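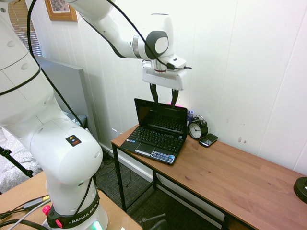

The Peixoto Cell at Flustgate was placed under the care of the Residence Office in January, by an order that assigned to the Office the duty of keeping it in working condition and of answering for its faults. The cell occupied a furnished bedroom on the upper floor and had one evening task, which was to close a laptop computer on a desk and leave everything else where it lay. The fault reported to the Office concerned that task. The arm would travel to the laptop, bring its gripper down with the fingers parted at the top edge of the screen, and stop. It would remain there for a period that varied from one night to the next, and would then complete the closing without error. No alarm was raised and no limit was exceeded. The matter was referred to the attending engineer, Simão Rebelo, with the instruction that the delay be found and removed.

Mr. Rebelo had attended the cell for less than a month. His predecessor had attended it since its installation and had retired to the coast at Skirkarari, leaving a set of keys, a drawer of spare fingertips in paper envelopes, and a service book written in a small upright hand. The book was complete. It recorded every tightened clamp and every replaced cable. On the subject of the delay it was silent.

The Order of Work

Mr. Rebelo proceeded as the Office's manual directs. He read the event log for the preceding 80 nights and marked those on which the delay had occurred. It had occurred on 27 of them. He compared the marked nights with the record of room temperature and found no agreement. He compared them with the dates of cleaning, and with the dates on which the fingertips, supplied by Forora, had been changed, and found none there either.

He then attended to the mechanical side. With the arm in its rest position he checked the bolts at the base ring and the clamps at the table edge. He followed each cable by hand from its connector to the place where it left the table, and refastened one that had worked its way under the foot of a tripod. He removed the fingertips, cleaned the seats with a dry cloth, and fitted a fresh pair from the drawer. The old pair he placed in their envelope, on which he wrote the month and his initials, as his predecessor had done with all the others.

None of this changed the behavior of the cell. At twenty past nine in the evening the arm came over the desk, lowered itself behind the screen, and waited. Mr. Rebelo sat on the edge of the bed with the service book on his knees. He wrote afterward that he had felt obliged to keep his voice down, although there was no other person in the room to whom he might have spoken.

The next step was calibration. The wrist camera had been registered to the desk when the cell was installed, and it was possible that the registration had shifted, so that the controller was obliged to search for the lid before it could act upon it. The manual requires that the gripper be driven by hand to a series of known positions low over the desktop and that the view from the wrist be compared with the view on file. Mr. Rebelo used the mesh organizer as one reference and the rounded corner of what appeared to be the closed laptop as another. He found an error of 2 millimeters in the direction of the wall. He corrected it, repeated the series, and found it gone.

He entered the correction in the book with some satisfaction and notified the Office by telephone that the fault had been cleared. That evening the arm came over the desk, lowered itself behind the screen, and waited longer than it had on any night in the log. 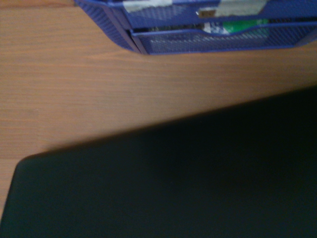 The Lines in the Program

It is the practice of the Office that the program of a cell be examined last. The reason given in the manual is that programs do not wear. Mr. Rebelo had never found this reason persuasive, but he had followed the practice, and it was therefore on the fourth day of the work that he opened the file at the desk downstairs and began to read it from the first line.

The file was orderly. Each motion had its number, its speed, and a remark in the same plain language as the service book. Between the motion that brought the fingers to the lid and the motion that drew the lid forward there stood two lines without a number and without a remark. The first asked the room microphone whether a person was speaking. The second held the arm in place until the answer was no.

Mr. Rebelo consulted the tenancy record. The room had been occupied, during the first year of the cell's service, by an elderly translator who worked late and who was in the habit of reading her sentences aloud before she considered them finished. The evening task had been written for her. She tired suddenly, and her family had asked that the computer be closed at a regular hour. She had moved to her daughter's house before the winter. The room had since been kept as it was for testing, and the task had been kept with it.

There remained the question of what the microphone was hearing. Mr. Rebelo went back upstairs and listened. The wall behind the desk was paneled, and the room on the far side of it belonged to the night porter, who owned a radio. On the nights when he was on duty, the radio was off. On his free nights he listened to serial plays. Mr. Rebelo laid the porter's schedule beside the log, and the 27 nights were accounted for, every one.

He had told the Office that the fault was cleared, and he now had to tell the Office that it was not a fault. He prepared a letter. The letter stated that the cell had performed correctly on each occasion, that it had been instructed not to close the computer upon a person who was speaking, and that it had been unable to distinguish between a person in the room and a person in a play.

The Reply of the Office

The Office replied by the afternoon post. It thanked Mr. Rebelo for his diligence. It drew his attention to the article of the manual under which any instruction lacking a number and a remark is to be regarded as unauthorized and is to be deleted by the attending engineer upon discovery. It asked for written confirmation that the deletion had been made.

Mr. Rebelo read the article several times. He then wrote to Skirkarari, and received in return a card with a view of the harbor on one side. On the other side his predecessor had written that he remembered the lines well, that he had meant to number them and had been called away to a leaking radiator, and that the translator had once been shut out of a paragraph and had been very polite about it.

The article required deletion of an instruction that lacked a number and a remark. It said nothing of an instruction that possessed them. On the following morning Mr. Rebelo opened the file, gave the two lines the next free number, and wrote beside them: Wait while the occupant is speaking. He lowered the sensitivity of the microphone until it took no notice of the wall. He then carried out the full acceptance test, running the closing motion by day with the room silent, and stood clear of the table while the arm came down.

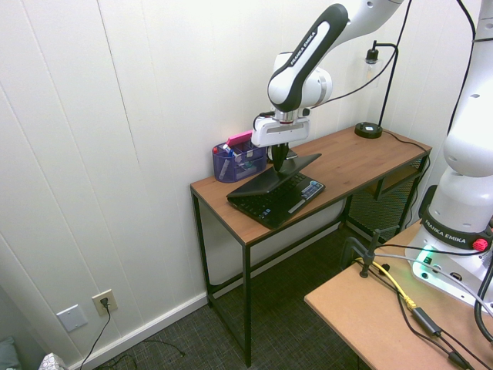 He ran it again while reciting the opening article of the manual from the far side of the bed, and the arm held its place until he had reached the end of the second clause and stopped for breath. It then closed the computer. He considered whether a pause for breath ought to count as silence, decided that the translator would have thought it ought not, and lengthened the interval. The third run was satisfactory.

His confirmation to the Office was one sentence long. It stated that the program of the Peixoto Cell contained no instruction lacking a number and a remark. The Office acknowledged receipt and closed the matter.

The service book for that month shows the change of fingertips, the correction of the wrist camera, and the refastening of one cable. Beneath these, in a hand somewhat larger than the one that fills the earlier pages, there is an entry recording that the night porter was asked whether his radio could be moved to the other wall, and that he agreed to move it when the current serial was over.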